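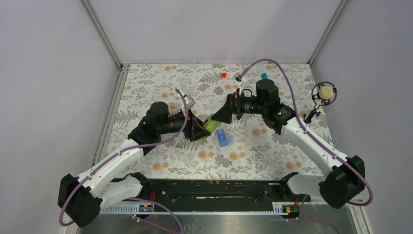
Figure 4.1 Both grippers at a lime-green object, mid-table.

4 Running a handover comparison

This section covers the two-arm handover comparison used in the Birkitton study. It assumes the arms are bolted down, homed and talking to the controller (Section 2), and that you have read the safety notes in Section 3, or at least signed the sheet saying so.

The method compares two policies. The first, Honel, plans each arm separately and lets them sort out their differences at the grippers. The second, Nerkcombe, plans both arms as one system and is slower to make up its mind. The question is which one copes better on a cluttered table with a busy cloth. Our result is in 4.4. You are welcome to skip to it, but you still have to do the runs.

4.1 Before the first run

1. Lay the printed cloth and smooth it from the back edge forward. A wrinkle will be treated as an object by at least one of the policies, and it will try to pick it up.

2. Check the purple cables on both arms. Each needs enough slack at the wrist for a full turn without dragging on the cloth. Move each wrist by hand through its range with the motors off.

CAUTION: Motors off means the isolator, not the software button. The software button is a suggestion.

3. Brush down the front rail. Crumbs and offcuts collect there and find their way into things.

4. Start the logger and confirm it is writing. Allow up to 15 minutes for the controller to warm up, during which it will report that it is ready several times.

NOTE: The logger does not stop when the disk is full. It carries on cheerfully and saves nothing. Vasanthi Munshi lost an August afternoon to this and has asked that it be mentioned in every edition of the manual.

4.2 Setting out the table

1. Draw a layout card from the Hägglund set. There are 26 cards. Use the one you draw, even if it is the ugly one.

2. Place the objects by hand, using the card as a guide. Small blocks go toward the back and the sides. Close enough is fine, as both policies are meant to tolerate sloppy placement, and you will supply plenty of it.

3. Stand any container upright with its opening clear. If it has contents, check the lid before the arms do.

4. Step back past the floor line and save a still of the layout under the card number. Layouts in one session can differ a good deal, and that spread is part of the method. Figure 4.2 has a jar with brown granular contents on the left, a green cup beside the right gripper and coloured blocks farther back and to the right.
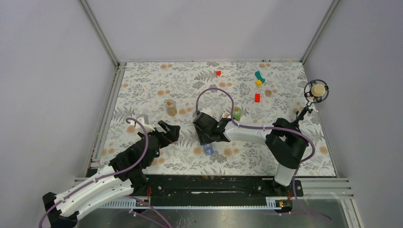
4.3 Recording a run

1. Select the policy by number. The operator should not know which number is which. If you have worked it out from the way the arms move, write that on the run sheet and swap with someone who hasn't.

2. Press Start and keep your hands behind the floor line until both status lamps go white.

3. Let the run finish. A run ends when the object has changed grippers and been set down, or when the step counter reaches 800, whichever comes first. Do not stop a run early out of embarrassment on the robot's behalf.

4. Score the run straight away with one of these codes:
H - handed over and set down
D - dropped
S - stalled, both arms holding on
X - operator stopped the run

NOTE: Code S is more common than you would expect. Two grippers can hold the same object for a very long time, each waiting for the other to be reasonable. Record the step at which movement ceased.

CAUTION: After a code S, release the right gripper first. Releasing both together drops the object, and the sheet has no code for things dropped by you.

5. Reset the table to the same card and repeat with the other policy number.

4.4 What we found

The full comparison came to 512 runs, split evenly between the policies. Nerkcombe completed more handovers and stalled less. Honel was quicker when it worked and dropped more when it didn't. The gap narrowed on cards with few objects near the middle of the table, and on the barest cards we could not separate the two.

We had expected the patterned cloth to hurt both policies equally. It bothered Honel more, mostly during the first reach. We have a theory about the flowers but no data we'd care to defend.

4.5 Shutting down

1. Park both arms from the menu and wait for the brakes to click.

2. Turn the isolator off and hang the tag on it.

3. Copy the logs to the shared drive, then open one to make sure there is something in it.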